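Search this site Search Enter keywords

Kids' Drum Hour — Questions We Keep Getting

June, by Štefánia Gajdoš

Lots of emails after the spring session so putting the answers in one spot. If yours isn't covered write to the Doltholm front desk, they forward to me. Slowly.

What age is it for?

Four to eight. Younger siblings can sit in if a grown-up stays with them. Nine-year-olds, ask me, depends on the kid.

Does my child need any experience?

No. None. If they can clap and stop clapping, fine.

Do we have to buy a drum?

Not for the first month. We lend. After that most families want one at home, and a small one is plenty. Please don't order a full kit for a five year old. I've seen it happen twice, both kits are now in somebody's garage.

What size should I get?

Small enough that the child can carry it alone. Have them hold it against the belly and walk across the room. If the chin goes up, too big. A strap is good to have but check where it's fixed on, that's the spot that goes first on cheap ones.

One stick or two?

One to start. Second stick comes when the first hand can keep a steady beat through a whole song. Some kids get there in 2 weeks, some by Christmas, doesn't matter.

Red drum, tacked head, one plain stick.
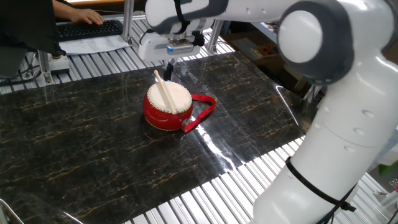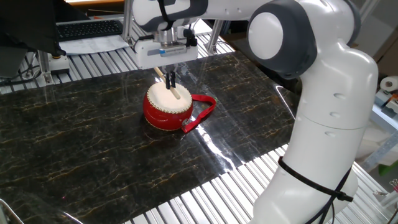
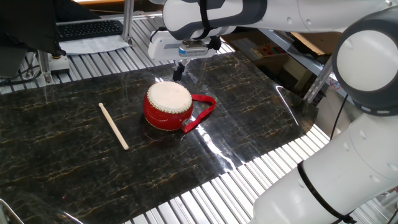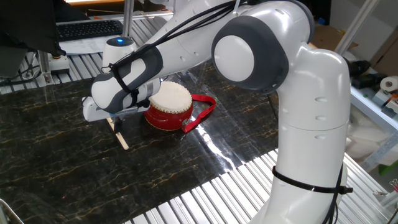 Where do you buy yours?

Rácz, the music shop in Graltitz, across from the bus station. Ask for the children's shelf, it's at the back past the accordions. They will let kids try things. Nelo also does a starter set by mail but you can't hear it first and I'm fussy about that.

Can we just use a pot?

Yes! Wooden spoon, upside down pot, towel underneath if you have neighbors. Practice is practice.

How much practice at home?

Five minutes. Same time every day if you can manage it, right before dinner works for a lot of families. Stop while they still want more. Twenty minutes of nagging is worse than nothing.

What do they practice?

Week one — walking beat, you walk and they play, then swap. Week two — loud and soft. After that whatever is on the song sheet. Sheets go home in the folder, please send the folder back, I am down to a very small pile of them.

How do you hold the stick?

Thumb and first finger pinch it, other fingers wrap around loosely. About a third of the way up from the blunt end. Rounded end hits the drum. If the knuckles are white they're squeezing, have them shake the hand out and start over.

My kid hits way too hard.

They all do. Try "can you play so quiet the cat stays asleep." Works better than "stop." Hitting near the rim is quieter than the middle too, let them find that out themselves.

The head on our drum went floppy. Is it broken?

Is it a skin head? Probably just damp air. Leave it in a normal dry room overnight and try agian. Not on the radiator, not with a hair dryer, skin can split. If it's plastic and floppy, check if there are screws to tighten. If there aren't, bring it in and I'll have a look.

Can the drum be washed?

Don't soak it. Slightly damp cloth on the body, dry cloth on the head. Stickers come off with a little cooking oil, keep the oil away from the head.

Is it going to hurt their ears?

Small hand-carried drum in a living room, short practice, I don't worry much. A whole group in our room gets loud though. We have ear muffs in the basket by the door, any child can take a pair and they don't have to ask. Bring your own if yours are picky about fit.

Do parents stay?

First two classes yes. After that up to you. There's a bench in the hall and the coffee machine takes coins only.

What if we miss a class?

Come to the next one. No make-ups, the room is booked solid, but every class starts with the old songs so they catch up quick.

Is there a concert?

Sort of. Last class of the term we play four songs and eat cake. Starts at 4 p.m., done before 5. Grandparents welcome. Any clothes that they can move there arms in.

Can left-handed kids join?

Of course. Let them pick the hand. Strap may need to go over the other shoulder, that's all.

When does sign-up open for fall?

End of August, at the front desk and on the sign-up page. Borrowed drums need to be back before then please, with the stick — check under the car seat.

Related

What to Sing in the Car
Shakers from Rice and Jars
Recorder or Ukulele First?
Lost Property at Doltholm
Fall Room Schedule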